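Section 4: Setting Up Your Hilau Self-Watering Planter

Welcome back, and well done on getting the tray and legs together in Section 3, which we know is the fiddly part. This section takes you from an empty planter to one that is filled, planted and ready to look after your greenery while you get on with other things. Set aside a quiet hour for it if you can. Most of the work is easy, but there is one stage where the soil needs to sit and soak, and it really is worth letting it do so.

Before you begin

Have these ready on a surface you don't mind getting a little muddy:

The planter body, with the tray already clipped in place
The reservoir insert (the shallow piece with the slotted lid)
2 wicks, packed in the small paper sleeve
The float gauge and its clear tube
Potting mix, enough to fill the body to the inner line
A watering can or a jug
Your plant or plants

Caution: The planter is much heavier once it is full. Put it where you want it to live before you add soil and water, and check that the shelf or stand underneath is level and strong enough. If two people are at home, ask the other one to help you with any moving — your back will thank you.

4.1 Fitting the reservoir and wicks

1. Rinse the reservoir insert in plain lukewarm water. Do not use dish soap, as a film of it can stay behind in the slots.

2. Soak both wicks in a cup of water for 15 minutes. A dry wick will draw water eventually, but it can take a day or more to get going, and a young plant may not want to wait that long.

3. Push one wick through each of the two round holes in the slotted lid. Leave the knotted end on top, where the soil will be, and let the loose end hang down into the reservoir.

4. Press the lid onto the reservoir until you hear it click at both ends. If one end clicks and the other won't, take it off and check that a wick hasn't folded over the rim.

5. Lower the whole insert into the planter body. The notch goes toward the back left corner, where the fill tube will stand.

6. Slide the float gauge into its clear tube, red tip upward, and stand the tube in the notch. It should turn freely between your fingers.

Note: Early Hilau planters came with a gray gauge that has no red tip. It works in just the same way, and you read it from the top edge.

4.2 Adding the soil

7. Spread a thin layer of potting mix over the slotted lid and dampen it with your hands so that it holds together around the knots. Our tester Nandi Gumede likes to squeeze a handful first: it should clump like a snowball and leave your palm only slightly damp.

8. Fill to the inner line, patting gently as you go. Please don't press hard. Packed soil leaves very little room for air, and roots need that air as much as they need a drink.

9. Make a hollow for each root ball, set the plant in, and bring the soil back up around it. The top of the root ball should be level with the surface.

4.3 The first watering

The first watering always goes in from above, even though every later one will go down the tube. Watering from the top settles the soil around the roots and joins it up with the wicks. Use a can with a rose (the sprinkler head on the end of the spout) if you have one, and pour slowly. 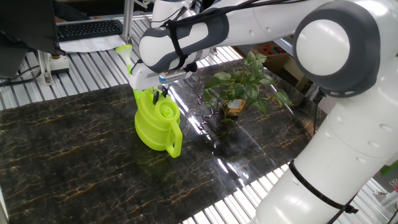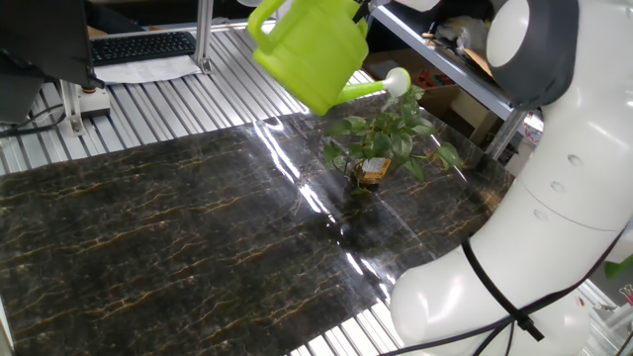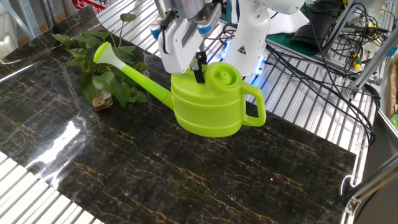 10. Water the whole surface lightly, wait for it to sink in, and then water again. Keep on in this way until the soil is evenly damp from one side to the other.

11. Leave the planter alone for 25 minutes. Some water will find its way down into the reservoir during this time, and the gauge may rise a little. If the soil has sunk below the line, top it up with a handful or two.

12. Now fill the reservoir through the tube. Take the rose off your can for this, or use a jug with a narrow lip, and stop as soon as the gauge touches the upper mark.

Caution: Do not fill past the upper mark. The overflow slot will let the extra out, and it will come out at the back, usually onto whatever you would least like to get wet. Keep power strips, chargers and lamps well clear of the planter while you are filling it.

4.4 Reading the gauge

When the gauge is at the upper mark, the reservoir is full. At the middle mark you can carry on as you are. When it drops to the lower mark, let it stay there for a day or so before you refill, so that the roots get a short rest and the soil has a chance to breathe.

How long a filling lasts depends on the plant, the room and the time of year. In a warm, bright room at 70 degrees Fahrenheit you may be refilling quite often. In February, with shorter days and slower growth, the same planter can go a good deal longer, and there is no need to worry if the gauge hardly seems to move.

Note: If the gauge shows plenty of water but the soil feels dry an inch down, a wick has probably lost contact with the mix. Water once from above, as in step 10, and check again the next day. If nothing has changed, lift the insert and repeat steps 2 to 5.

4.5 Feeding

Wait until you see new growth before you feed. Use a liquid feed at half the strength given on the bottle, and always add it from the top. Feed poured down the tube tends to leave a crust on the wicks, and cleaning it off is a slow job (see Section 6, where we go through it step by step).

Section 5 covers moving the planter outdoors for the summer.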